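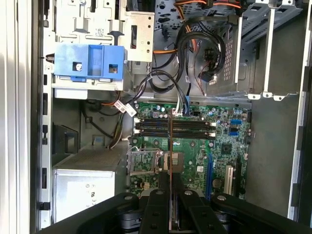
Fig. 4. Gripper over the opened tower, memory slots empty.

Section 3. Vurkon Desktop Bench Kit, first approach to the board

Do section 2 first (mounting, pendant, e-stop check). No skipping. Rev. February 5, 2025, replaces the December sheet.

Before you start
Tower on its side, cover off. PC unplugged from the wall, then hold the power button in for 3 seconds. Wrist strap on. Loose tools off the bench.

CAUTION: Speed stays at 80 mm/s or less any time the fingers are below the top edge of the case. Faster and you will catch a cable. Cables lose.

1. Push the tower up against the fixed stop. Clamp the chassis, not the side rail.

2. Tuck loose power leads back toward the supply. Leave anything plugged into a header alone for now.

3. On the pendant load program 966. Older Herath controllers list it under "Bench", same program.

4. Jog to the start point, 300 mm above the board. Stop there. Check the wrist cable has slack.

5. Teach three points: outer memory slot, far end of the long blue slot, coin-cell holder. Save after each one. Not at the end, after each one.

6. Socket open? Keep the fingers out of that area. Set a no-go box over it, menu Zones > Add. Bent pins are not covered by the waranty.

7. Dry run, fingers closed, nothing held. Hand next to the e-stop the whole time.

8. If the dry run is clean, load a test card and run again at half speed.

Note: board layouts differ between PC models. Re-teach step 5 for every new model, even if it looks the same. Clips are never quite in the same spot.

Note: pendant goes within arm's reach, screen facing you. Dont hang it on the case.

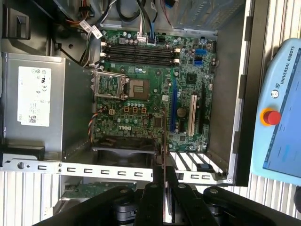 Anong Boonyarit writes that at Prustdale they lost most of a morning to step 5 until they turned the room lights down, as glare off the metal made the taught points hard to judge by eye. She would also like the no-go box moved ahead of teaching, "before anybody has a chance to jog into the socket."

Fair point on the box, will move it up next rev. Until then do step 6 before step 5 if the socket is open. Lights: shade the bench if you can, otherwise teach from the side view.

9. Run finished, go back to the start point. Open fingers only when the card is over the tray.

10. Log the run. Tower model, program number, any contact stops.

CAUTION: After a contact stop do NOT hit Resume. Jog straight up, look at the board, then restart from step 7.

Spare finger pads ship from Steltport, order form at the back. Section 4 covers card seating force.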